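Features > People > Talking shop

Apr 20, 2024
By the Wultley Post features desk

She left the bank in July with 3000 pounds saved and a recipe for plum chutney. Now Dollby Preserves is in six shops between Wultley and Rallis. We caught her between batches.

"I'm not a businesswoman," she says, lid in one hand, phone in the other. "I like making jars of stuff." Around 200 jars a week, mind.

First stall was Hondus market. Rain all day. Sold 43 jars, mostly to other stallholders. "I went home and cried, then I counted the tin and stopped crying."

Her mum thought she was mad – still does a bit. The plums come from an orchard up the Rallis road, the onions from anyone who'll do a fair price. Vinegar is the big cost. "It's gone up twice and I've not put the jars up once. I'll have to, and I'm dreading it."

Does she miss the bank? Long pause. "The pension. And the biscuits." 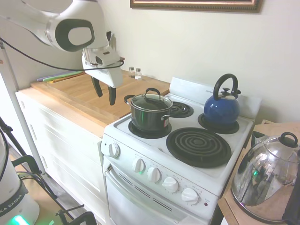 Counter and stove, with the salt and pepper at the back.

Next is a piccalilli, if she can get the mustard right. The first go was "like licking a battery". She wants a proper unit by the end of next year too, but rents in Wultley are daft and she wont borrow.

Any tips for someone starting out? "Label them the same day. I've got a shelf of mystery jars. Could be aubergine."

Contact the features desk | © 2024 Wultley Post | Back to top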